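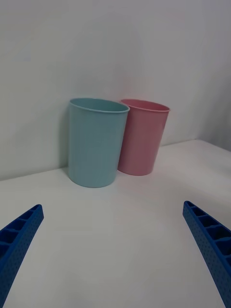

Dorothy Tapley wrote in under my last post to ask whether the soft finger kits are worth the money for a home build, or whether you'd do just as well printing your own over a weekend. Good question, Dorothy, and the answer got long enough that it's now a review!

So, the Ranura finger set. I paid 100 dollars for enough fingers to do both arms, plus 2 spare inner pads that I promptly put somewhere safe and have not seen again. I'd been running the hard plastic jaws that Sowerby ships with their arms, and those are fine for blocks and terrible for anything round. The Ranura ones are ribbed and open along the back, so they give when they press on something and sort of wrap themselves around it — very satisfying to play with before you even bolt them on (I lost most of an evening to this).

Mounting was the grumpy part. The screws in the bag are too short if you have the thicker Sowerby plate, and the instructions skip that completely. I ended up at the hardware store with a finger in my pocket, trying bolts in the aisle. Once I had the right length it went quickly, one arm after the other, and I only put one finger on backwards.

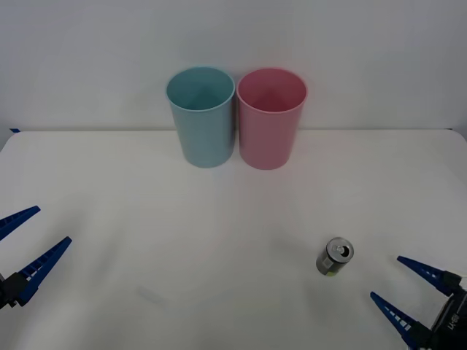

Both sets of Ranura fingers open, with the cups at the back and the can up front.

Calibration next. I use Hinent for control, and it wants to know how far the jaws open and how hard they're allowed to squeeze. My old grip setting was 191, which with the hard jaws was just right and with these was way too timid. I crept it up a little at a time until things stopped sliding, then saved it under a new profile so I couldn't wreck the old one. If you use Skastow instead, a reader tells me the profile menu is buried but it's in there.

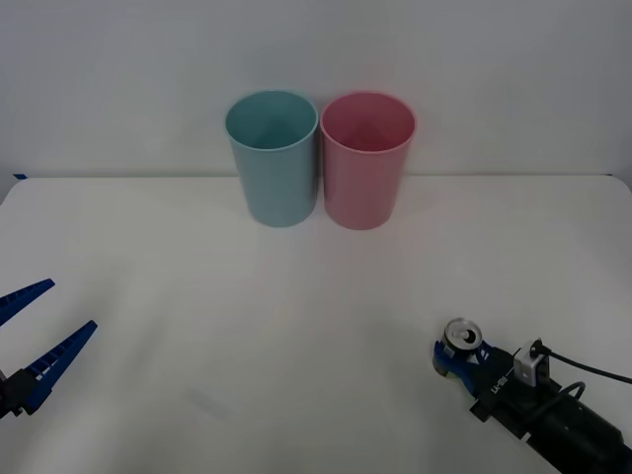

Grip is what you're paying for, and I'm happy with it. Round things used to be my nemesis, and I'd have to line the jaws up dead center or watch the part squirt away across the bench. With the soft fingers I can be a bit sloppy on the approach and still get a decent hold. The drink can is a fair test of that, and there it is clasped in the right gripper with the lid facing up and the pull tab in plain view, which is how I like a can to be carried. Plastic tumblers are a different kind of problem because of the taper, so I go in lower than feels natural.

Gripes? The dotted pads pick up dust like crazy, and I wipe them down before every session. Ranura claims 2000 cycles on a set and I can't speak to that yet. I'll check the ribs for cracks in June and add a note to this page. For now they're staying on, and the Sowerby jaws are in a drawer.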